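6. Labeling grasp events in Drimard

Drimard turns a pair of gripper recordings into segments your policy can train on. It does most of this on its own, and does it well right up to the point where cloth is involved. This section covers the grasp labeler, its settings, and what to do when it decides that a fold is a finger.

Before you start, you need a session that has passed the time sync check in section 5. If it hasn't, go back. Labels laid over unsynced streams look fine until training, which is a poor time to find out.
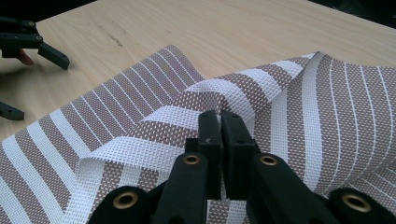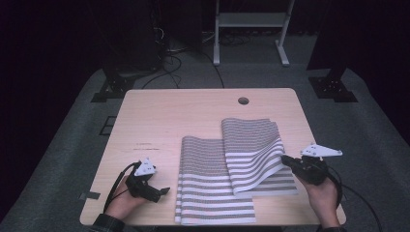

Figure 6-1. Striped cloth held in the jaws of a hand-held gripper: gripper view (first), head view (second).

6.1 Load the session

1. Open Drimard and choose Session > Open. Pick the session folder, and leave the files inside it alone. Drimard wants the folder and will sulk if given anything else.

2. Wait for three green lights: left gripper, right gripper, head. Yellow means the stream loaded but has gaps. Gray means Drimard is still thinking. Gray for longer than a coffee means it has stopped thinking and would like to be restarted.

3. Check that left is left. Scrub to any spot where only one gripper is closing and make sure the matching width trace moves. Swapped sides are the most common fault reported to us, and the people reporting it are always certain it can't be that.

4. Set Object type to Cloth. The default is Rigid, a setting chosen in more innocent times.

Note: Sessions recorded with Urkine 11 or earlier store jaw width as raw counts. Run Tools > Convert Width first. The menu item is grayed out if the conversion has already been done.

6.2 Set the grasp threshold

The labeler calls something a grasp when the jaws are nearly shut and stay that way. With a mug, the jaws stop at the mug and the width tells you so. With thin cloth they close almost all the way, and a good pinch looks a lot like a pinch on nothing. So the labeler also asks the image model whether there is cloth between the pads.

1. Go to Labels > Grasp and turn on Use image check.

2. Set Hold time to 17 samples. Lower values pick up every nervous twitch of the operator.

3. Set Image confidence to 91. The slider also goes to 100, where it labels nothing at all and is never wrong.

4. Click Preview. Proposed grasps show up as orange bars under the width trace.

5. Play the first few bars in both views. The gripper view shows what is between the pads. The head view shows which cloth it belongs to, a question worth asking when two of them overlap and share a pattern.

Caution: Preview writes nothing to disk. Apply does, and it replaces any labels you made by hand. There is a confirmation box. Aarne Karppinen, who wrote it, has clicked through it himself.

6.3 Fix the labels by hand

Fabric with an open weave or strong stripes confuses the edge finder. It may mark a stripe as a cloth border, or see a crease and report two layers. To correct this:

1. Select the orange bar and press E.

2. Drag the start handle to the first sample where both pads touch the cloth. If you can't tell from the gripper view, use the point where the width trace goes flat.

3. Drag the end handle to the release. A cloth that slides out slowly has no clean release. Pick a sample, add the tag "slip", and move on with your life.

4. In the Layers box, enter 1, 2 or "unsure". Please use "unsure". The trainer handles it properly, and it handles a confident guess very badly.

5. Press S to save. The bar turns blue.

Note: If the fingers cover the contact point in one view, label from the other and tick Occluded. Do not tick it for both views. A label seen from neither side is a rumor.

6.4 Export to Kestum

1. Choose File > Export > Kestum and leave Include unsure labels on.

2. Read the report. Error 692 means a grasp has a start and no end, usually at the tail of a recording. Double-click the error to jump to it.

3. Repeat until the report is empty, then click Write.

The Tikkanen exporter in the same menu still works, in the sense that it produces a file. It drops the Layers field without a word. Aatos Pitkänen keeps it going for two older projects, and new ones should use Kestum.

Go on to section 7 to build the training split.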